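Weekend prep cook + counter help wanted, Zarura

Small lunch place, busy. Need one person now, maybe a second by June. Part time to start, 4 shifts a week, mostly mornings. In at 5:30, out by early afternoon. Yes it's early. Coffee is free and strong.

What you'd be doing -- chopping, a lot of it. Soup base, pickles, rye dough once you've been shown how. Packing lunch orders for the offices up the hill (Thygesen and Cellus are the big ones, Thygesen can run to 100 boxes when they have visitors). Covering the register when Arnar is out on delivery. Dishes, everybody does dishes, owner included.

What we need from you
Can lift a full stock pot, or ask for help before your back goes
Food handler card, or willing to get one in the first month, we pay for it
Decent with a knife. Fast comes later
Shows up. Texts if not showing up
OK with customers before they've eaten

Nice to have: any baking, a drivers license, some Danish or Icelandic for the regulars who like to chat. Not required at all.

Also part of the job is the back shelf stock. We put dry goods and returned containers in baskets by size, lids kept seperate from tubs, and whoever closes sorts it for the morning crew.

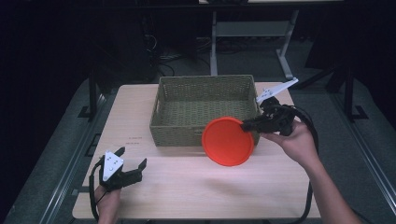 Orange lid, green woven basket.

Pay is hourly plus a even split of tips, paid every two weeks. Lunch on shift, and you can take soup home if there's any left. Two paid trial shifts first so you can see if you like us. Closed for the last week of the year, and you get that week paid after six months here.

We're a crew of five in a narrow kitchen. Radio is on, prep cook picks the station until 8. Mogens does the bread and has for years, he will teach you but he won't repeat himself much. Védís runs the front and makes the schedule, swaps go thru her.

To apply: come by after 2 pm when the rush is over and ask for Védís Arnardóttir, or leave a note at the counter with your name, phone number and what hours you can work. Resume fine, not needed. Tell us the last thing you cooked that you were happy with.

Side door, 248 Hirka Lane, bell sticks so push hard. Open until filled.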